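机器人怎么学会拿积木？先给它看好多好多例子！

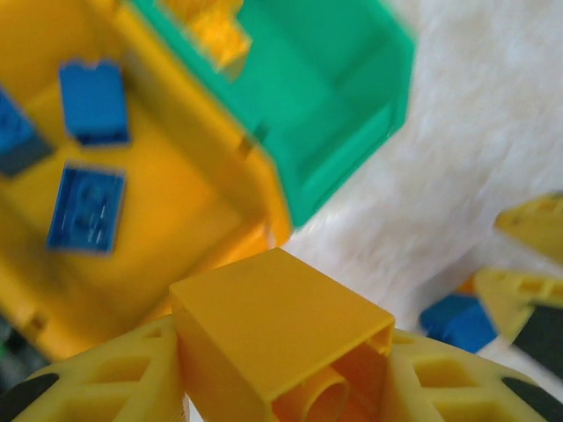
阅读时间：约 7 分钟

打印本页 | 用电子邮件发送给朋友

你还记得自己是怎么学会用筷子的吗？多半没有人递给你一本《筷子使用说明书》。你看大人夹菜，自己也跟着夹，花生米滚到桌子底下去了，再夹一颗！夹着夹着，手指头就慢慢知道该往哪儿使劲了。

机器人学本领，也可以用差不多的办法。我们今天要讲的，就是大人们怎样给机器人准备“例子”。这件事特别有意思，而且里面有一大半的工作，是人在玩积木（真的是玩积木！）。

先认识一下机器人的“手”

看看上面的照片。最下面左右两边，各有一根黄色的“手指”，上面有三角形和别的形状的洞洞，像不像一座小铁桥？两根手指中间夹着一块方方的黄色积木。积木里面是空的，能看到一根圆圆的小管子。你家里要是有拼插积木，翻过来看看底下，说不定也有这样的小管子，它是用来卡住别的积木上那些圆点点的。

这样的手叫做“夹爪”。它只有两根手指，张开，合上，再张开，再合上。听起来很简单吧？可是你试试只用大拇指和食指去搭一座房子，还要闭上一只眼睛，就知道有多难了！

照片是装在机器人手腕或者夹爪那里的小相机拍的。你可以把它想成长在手上的眼睛。手伸到哪里，它就看到哪里。手或者东西一动，照片里就会有些地方变得模模糊糊，就像你坐在汽车里看路边的树。

什么叫一个“例子”？

在 Oltari 学习小屋，有一张专门用来搭积木的桌子。Oskari Ahonen 叔叔是那里的工程师，他每天早上把积木倒出来，然后开始“教课”。

他不用嘴巴教。他用手带着机器人的手去做：靠近积木，张开手指，夹住，抬起来，挪到另一块积木上面，往下按，松开。从开始到松开，这一整套动作加在一起，就是一个例子。

做动作的时候，电脑在旁边忙着记笔记，它要记下这些东西：

相机看到了什么。它一张接一张地拍，连起来就像一段小电影。

手在什么位置，是高了还是低了，往哪边歪。

手指张开多大，什么时候合上的。

这三样东西要对得整整齐齐。要是画面里手已经夹住了积木，笔记上却写着“手指还张着”，机器人学起来就要糊涂啦！好比老师嘴里念着“大”，黑板上写的却是“小”。

为什么要那么多例子？

做一个例子很快，可是一个例子远远不够。

想一想，如果你只见过一只猫，是白色的、胖胖的、在睡觉，那你第一次看到一只黑猫在墙头上跑，会不会想：咦，这是什么动物？机器人也会这样。如果它每次看到的黄积木都端端正正摆在桌子中间，哪天积木歪了一点点，它可能就把手伸到旁边去，夹了一把空气。

所以 Oskari 叔叔总在变花样。今天积木正着放，明天倒着放；有时候只放一块，有时候放一大堆，黄的、蓝的、绿的挤在一起；有时候放在光溜溜的桌面上，有时候垫一块毛茸茸的白色垫子。窗帘拉开做一遍，窗帘拉上再做一遍。影子的样子变了，对机器人来说就是一道新题目！

搭积木这一项，小屋里已经攒了 2187 个例子。如果你每天吃一颗糖，吃完 2187 颗要花将近六年呢（牙医可要皱眉头了）。

搞砸了的例子怎么办？

有时候积木会滑掉，有时候没对准，咔嗒一声，整座小塔都歪了。Diarmuid Brophy 叔叔的工作就是检查。他坐在电脑前面，把每一段小电影从头看到尾，然后给它贴上标签：“成功”“没夹住”“按歪了”。

贴了“没夹住”的也不会扔掉。如果积木滑下来以后，手又回去把它重新夹好，这一段就特别宝贵，因为机器人能从里面学到：掉了不要紧，回去再捡起来。Diarmuid 叔叔给这种例子画一颗小星星。到现在，画了星星的一共有 40 个，他还嫌少。

真正要拿掉的，是那些记录坏了的例子，比如相机中途停了，或者笔记和画面对不上。

然后呢，机器人就会了吗？

例子攒够了，就要交给电脑里的“学习程序”。它把例子翻来覆去地看，一边看一边猜：画面是这个样子的时候，手下一步该往哪里动？猜完了，就跟人做的动作比一比。差得远，就改一改自己；差得近，也改一改，只是改得少一点。猜呀，比呀，改呀，要做很多很多遍，有时候电脑要算上一整夜。

到了第二天，大家都围过来看机器人自己动手。第一次试的时候，它慢吞吞地伸过去，在积木上面停了好一会儿，好像在发呆，最后夹住了积木的一个角，又掉了。Oskari 叔叔高兴得直拍桌子：“它找到积木了！”剩下的就是再去做例子，多做一些“夹住中间”的。

你也来当一回小老师

找一个朋友，再准备一些积木和一条围巾。

1. 用围巾把朋友的眼睛蒙上，朋友就是“机器人”。
2. 你握着他的手，带他去拿一块积木，放到另一块上面。一句话都不要说。
3. 带他做三遍，然后松开手，让他自己试试。
4. 把积木换个地方，再让他试。

他还能找到吗？要是找不到，你打算怎么换一种方法带他？玩完了记得交换，让你也当一回机器人。要坐着玩，不要蒙着眼睛走来走去哦。

小词典

夹爪：机器人用来拿东西的手，有的有两根手指，有的更多。

例子：人带着机器人做的一整套动作，加上当时的画面和笔记。

标签：贴在例子上的小字条，写着这一次做得怎么样。

下一篇我们去看机器人怎么叠毛巾。软软的东西可比积木调皮多了，每次拎起来的样子都不一样！

打印本页 | 用电子邮件发送给朋友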